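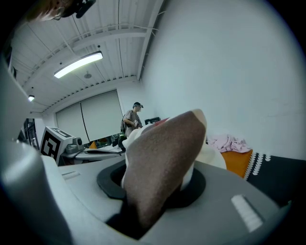
Rundeck Water Users' Cooperative
Minutes of the Operations Meeting, 24 May 2011

Present: Mercedes Taipe (chair), Tapio Turunen, Fredy Condori, Châu Trương (minutes)
Apologies: Jhonatan Chambi

1. Minutes of the previous meeting
Approved with one correction. Under item 4, "Zervas lateral" should read "Zervas main." The leak reported there is on the main, upstream of the second valve box.

2. Meter readings
T. Turunen reported that spring readings are complete except for 13 connections on the Skuminen branch, where the meter boxes were under standing water. Those accounts will be billed on the winter average and adjusted at the next reading. F. Condori asked whether the adjustment would appear as a separate line on the bill. It will.

Two members have disputed their readings. Both meters are to be pulled and bench tested. If a meter tests within tolerance, the member pays the test fee under the existing rule.

3. Pump station
The No. 2 pump has run 3,669 hours since its last overhaul. Bearing temperature is normal. Vibration at the motor end is up slightly on the last reading but remains below the alarm setting. F. Condori recommended replacing the mechanical seal during the December shutdown and leaving the bearings alone unless the vibration trend continues. Agreed.

The check valve on No. 1 still slams on shutdown. Adjusting the counterweight made little difference. F. Condori to obtain a price for a slow-closing valve of the same face-to-face length, so that the pipework does not have to be altered.

Action: F. Condori, seal kit and valve price.

4. Zervas main
The repair clamp fitted in April is holding. M. Taipe noted that it was the third clamp on the same length of pipe and asked for the cost of replacement. T. Turunen estimated that some 400 feet would have to be renewed to get past the poor section, most of it along the road shoulder. The county will require a permit and a traffic plan. Open cut is preferred over boring on account of the rock.

F. Condori asked that the new line be laid at a minimum cover of four feet. The old line is shallower than that at the culvert and froze there two winters ago.

Deferred to the next meeting pending a written estimate. J. Chambi to be asked for the original as-built drawing, if it can be found.

Action: T. Turunen, estimate. J. Chambi, drawing.

5. Chlorine residuals
All weekly samples were within limits. The low residual at the end of the Skuminen branch came back up after flushing. Flushing there will go to every second week until the fall.

6. Billing software
The Vuvix license is due for renewal. C. Trương reported that the late fee is still being calculated on the full balance, including any previous late fee. The bylaws allow it on the current charge only. Eight accounts were affected and have been credited by hand. Renewal approved for one year on condition that the calculation is corrected before the next billing run.

Action: C. Trương to write to the supplier.

7. Other business
Valve box lids: three missing on the Zervas side. To be replaced with the locking type.
Gate key: F. Condori holds the spare. The log sheet in the pump house is full and needs a new one.

Meeting closed at 8:40 p.m. Next meeting to be called by the chair when the estimate under item 4 is in hand.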